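Mornbridge Clothing Bank — update for the Jandolora Fund
28 May 2026

Hi Shobha,

You asked for the short version this time, so I'll try! We handed out 1,143 bags between the start of the year and the end of April, and the new Saturday-style drop-in at Sorkley has been busier than any of us planned for. School jumpers went first, then coats, and we're low on both.
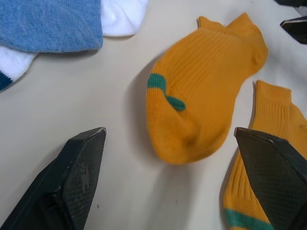 Money next. Of the £2,530 you gave us for shelving and van hire, £190 is left, and I'd like to put that towards fuel for the Sorkley run if you're happy with it. Deepika Achari has the receipts (all bar one from the van people, who keep promising to resend it). The shelves are up in the back room and we can finally reach the baby clothes without moving everything else first.
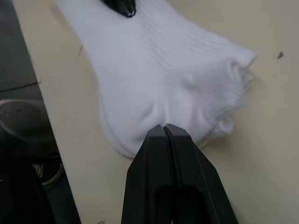
Two things are running behind — the leaflet translations and the lease. Subramaniam, our landlords, want 2 months' notice for any changes, so the wider doorway for prams won't happen in May. I'll chase them again next week and send you the dates once I have them in writing.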